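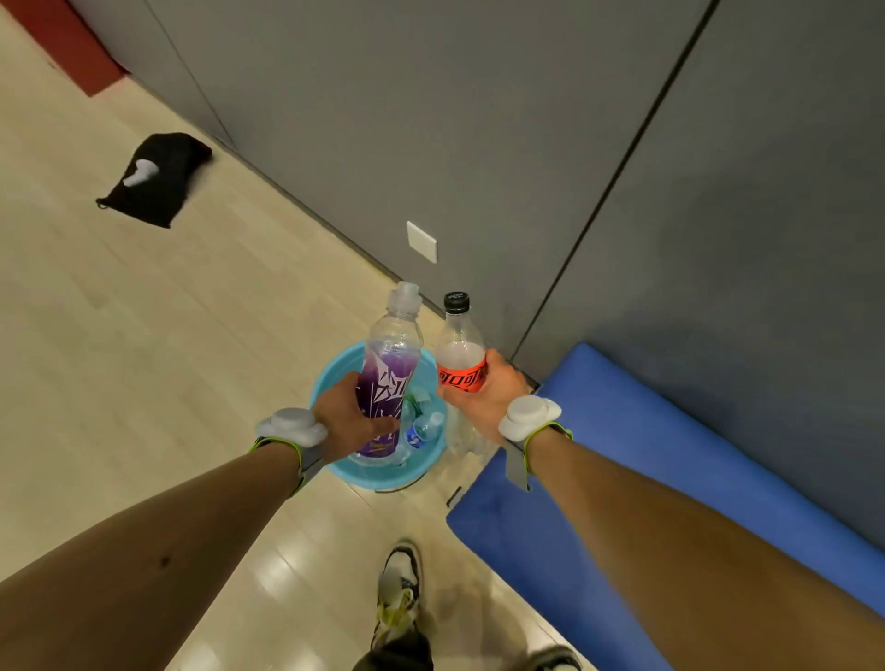
Funditari, Volume One: The Salt Ledger

Written and drawn by Maxence Texier. Collected edition, hardback, issues 1 to 6. Published by Idholm. Review posted April 5, 2022.

Format and production

The collected edition is a sewn hardback with a matt cover. The page size is slightly larger than the single issues, and the extra width has gone into the outer margin. Art is reproduced at the same scale as before, so readers who hoped for bigger panels will not get them. The paper is uncoated and takes the greys well. Blacks are a little weaker than in the single issues, and this shows most in issue 4, where nearly every page is set at night.

The binding opens flat from the second signature onwards. There are 2 double-page spreads in the book and both fall across the gutter without losing any lettering. In the earlier paperback of issues 1 to 3 the first of these lost a speech balloon tail, which made it look as if the wrong character was talking. The tail has been moved.

Back matter consists of the original covers at half size, a map, and four pages of pencil layouts. The scripts that were promised when the hardback was announced are not included.

Story

Ouali is a clerk in a mining settlement on a dry moon. Her job is to record the weight of salt brought up by each crew and to set it against what the crew owes for air. The debts are inherited. In the first issue she finds a ledger entry for a crew of 80 that does not appear on any rota, living or dead, and whose account has been paid in full every month.

From there the plot follows two lines. One is the search for the missing crew, which takes Ouali down through older and older workings. The other concerns Zanari, the settlement's accounting machine, which has been making the payments. Whether Zanari is a person under settlement law is the question that occupies issues 3 and 5. Texier handles it as a matter of procedure. There is a hearing, with rules of evidence, and the outcome turns on the definition of a signature. I found this more absorbing than the chase that follows it.

The chase is the weakest part of the volume. Issue 6 has to move Ouali from the lowest level to the surface in twenty-two pages, and it does so by giving her a lift that had been described as broken in issue 2. A line of dialogue refers to repairs. I went back and checked, and there is no earlier mention of them.

The number 669 recurs as a tunnel marking, a page reference and a door. Its meaning is given in the last panel of issue 5. Readers who have followed the air prices from the start will be able to work it out some pages earlier.

Art

Texier works in ink with a grey wash and one added colour per issue. The colour is applied only to things that have been paid for. In issue 1 this is easy to miss, as the colour is a thin ochre and appears on a cup, a boot and a strip of piping. By issue 4 the rule is clear and is used to carry information that the text leaves out. One character's coat loses its colour between two panels and no comment is made on it.

Figures are stiff. Hands are drawn with care but faces have a narrow range, and in group scenes I relied on the collars to tell the crews apart. Machinery and rock are much better. The cross-sections of the mine at the start of each issue are to a consistent scale and can be laid against the map at the back. I did this for the first four and found one shaft out of place by a level.

Panel layout is a regular grid of nine, broken only in the hearing scenes, where the grid drops to six and the balloons are set in columns like a transcript. It reads slowly. I think the slowness is intended, but a reader coming to the series for the tunnels may lose patience.

Lettering

The lettering is by hand and small. Zanari's speech is set in lower case without balloons, directly on the art, and on the darker pages of issue 4 it is hard to make out under a lamp. In daylight I had no trouble. Sound effects are few.

Comparison with the single issues

Changes I noticed:

Two captions in issue 1 have been rewritten so that the length of a shift is the same throughout.

The moved balloon tail mentioned above.

The recap text on the inside covers has been dropped. It contained the only statement of how the settlement came to be founded, and new readers will have to do without it until the second volume, due in August.

The letters pages are gone, as expected.

Anyone who owns all six issues gains the layouts and the map. The map is useful, but it is folded into the rear board with a spot of glue that tore the corner of my copy when I opened it.

Numbered edition

Idholm has also issued a slipcased version limited to 1,000 copies, with a signed plate. The book block is the same. I have handled one, and the slipcase is tight enough that the boards scuff on the way in.

Verdict

A careful, slightly airless science fiction comic with a strong middle and a hurried end. The rules of its world are set out early and, with the exception of the lift, are kept. Recommended in the standard hardback to readers who liked the hearing in issue 3 or who have read none of it. Owners of the single issues can wait for volume two and see whether the recap text comes back.

Story: 4 out of 5
Art: 4 out of 5
Production: 3 out of 5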